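La jornada de puertas abiertas

La circular de Besatau fijaba la visita para el miércoles 11 de julio de 2018, a las 12 horas, y rogaba a los asistentes que acudieran provistos de documento de identidad. Firmaba el texto don Shahram Babaei, jefe de Relaciones Externas, con la rúbrica larga que reservaba para los actos en que intervenía la Dirección.

Se presentaron cinco personas. La delegación de Distside, que había confirmado su asistencia por escrito en dos ocasiones, excusó su ausencia a última hora mediante una llamada que el señor Babaei atendió de pie, en el vestíbulo, dando la espalda a los visitantes.

Entre los presentes se hallaba doña Ilse Van Acker, inspectora jubilada del Servicio de Trabajo, que había sido invitada en atención a sus informes sobre la mecanización de los almacenes de Dunne. Vestía un traje gris y llevaba una libreta de tapas duras. Se le entregó la acreditación número 7 y ella se la prendió en la solapa sin mirarla.

El señor Babaei dio lectura a las palabras de bienvenida. La entidad, dijo, llevaba dos años dedicada al programa Tollo, cuyo objeto era enseñar a una máquina las tareas menudas de una casa. Tales tareas se ejecutaban primero por mano humana, mediante pinzas, y de su repetición se obtenía el material con que la máquina habría de aprender. Se habían previsto hasta 200 repeticiones por tarea. Rogó silencio durante la demostración y precedió al grupo por el pasillo.

La sala asignada era pequeña. La operadora, doña Negin Safavi, aguardaba junto a la mesa con las pinzas en las manos, y saludó con una inclinación de cabeza por no poder hacerlo de otro modo. A su derecha, don Kourosh Jalali, responsable técnico, anunció que se procedería al ejercicio de la fruta y el plato.

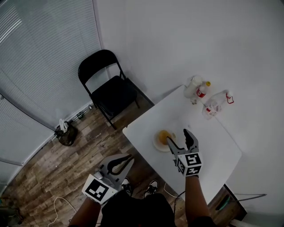
El señor Jalali explicó que la dificultad del ejercicio no residía en la fuerza. Una pinza que apretase demasiado era fácil de corregir; costaba más enseñar a la máquina el instante de duda que precede a toda acción bien hecha, cuando la mano se detiene un poco antes de cerrar. Ese instante quedaba registrado como cualquier otro movimiento. En los primeros meses, añadió, se había considerado un defecto y se había suprimido de los registros, con malos resultados.

—¿Quién ordenó suprimirlo? —preguntó la señora Van Acker.

—El procedimiento entonces vigente, señora.

—Los procedimientos los firma alguien.

El señor Jalali miró al señor Babaei, y este consultó el programa de la visita, en el que no figuraba turno de preguntas hasta las trece horas.

—Lo firmé yo —dijo desde la puerta una mujer a la que no se había presentado.

Era doña Niloufar Rashti, subdirectora del programa. Había entrado sin que se advirtiera su llegada y permanecía con la mano en el tirador. Manifestó que la supresión se había mantenido durante siete semanas y que había sido la señorita Safavi quien, por conducto reglamentario, había solicitado que se revisara. La solicitud constaba de una sola línea. Decía: «Si se quita la pausa, ese trabajo ya no es el mío».

La operadora no levantó la vista de la mesa. La señora Van Acker anotó la frase y pidió que se repitiera el ejercicio, si no había inconveniente. El señor Babaei hizo constar que el horario no contemplaba repeticiones. La señora Rashti dispuso que se repitiera.

Durante unos minutos no se oyó en la sala otra cosa que el roce de los zapatos de los visitantes, que se acercaban y volvían a apartarse para no estorbar. Uno de ellos, un profesor de instituto que había venido con la intención de organizar una excursión escolar, dejó de tomar notas y se guardó el bolígrafo en el bolsillo de la camisa.

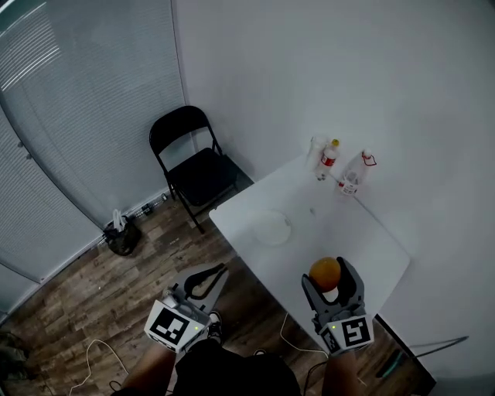 La pinza derecha sostiene la fruta sobre la mesa, junto al plato vacío.

Concluida la demostración, la señora Van Acker solicitó permiso para dirigirse a la operadora, y le fue concedido.

—¿Sabe usted cuál de sus pausas conservarán?

—Todas, según me han comunicado —respondió la señorita Safavi.

—¿Y eso la tranquiliza?

La señorita Safavi reflexionó antes de contestar. Su padre, dijo, había sido encuadernador, y ella había aprendido a sujetar los pliegos mirándole las manos desde el otro lado del banco, de modo que durante años lo hizo todo al revés. Suponía que la máquina cometería alguna equivocación semejante. Le habría gustado estar presente cuando ocurriera.

El señor Jalali observó que tal circunstancia podría incluirse en el calendario de pruebas. La señora Rashti le indicó que la incluyera.

A las trece horas se abrió el turno de preguntas en la sala de juntas. El profesor se interesó por la edad mínima de los visitantes y por la disponibilidad de aparcamiento para autocares. Otra asistente preguntó si la máquina llegaría a doblar sábanas; se le respondió que la cuestión se hallaba en estudio. La señora Van Acker no pidió la palabra. Había arrancado una hoja de su libreta y escribía en ella con letra apretada, apoyándose en la carpeta de cortesía que se había distribuido a la entrada.

El acta de la visita, redactada por el señor Babaei y aprobada dos días más tarde, recoge la asistencia, el horario y el agradecimiento a los presentes. En el apartado de incidencias consta la repetición del ejercicio, autorizada por la Subdirección. Como anexo único figura una hoja manuscrita, sin sello de entrada, en la que la inspectora jubilada recomienda que en los registros del programa Tollo aparezca el nombre de quien sostuvo las pinzas.

Al margen, con tinta azul, la señora Rashti escribió «Conforme», y debajo, en letra más pequeña, pidió que se empezara por los del miércoles.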